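Filed under: Home life, Money
Search this blog

Switching our electric company, the slow way

We moved to Ladbridge in June and the apartment came with a contract from Brustton already in place.

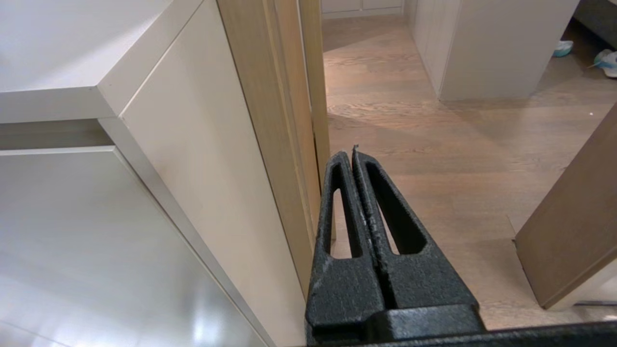 The first bill was $1303. We had lived there for 17 days. I called on a Monday and waited on hold through most of lunch, and the woman who picked up said the meter reading had been entered with the old tenant's balance still on it. She could see the mistake but couldn't fix it from her desk.

It took 5 calls in all. The last one was with Anselmo Figueiredo in the billing office, who gave me his direct extension and had it sorted the same afternoon — the corrected bill was small enough that I paid it while we were still on the phone.

By then I had already signed up with Flastuleo. Their rate is a little higher in the evening and lower overnight, so we run the dishwasher before bed now. The switch took 3 weeks and the lights never went off, which was my mother's main worry.

If you are moving, take a photo of the meter the day you get the keys. Write the reading down too, with the time. I had neither — I had a rough memory of the last few digits, and a rough memory gets you put back on hold.

I still owe you the post about the bathroom paint. It needs a second coat first.

Tagged: bills, moving, apartment

This site uses cookies. By continuing to read you agree to their use.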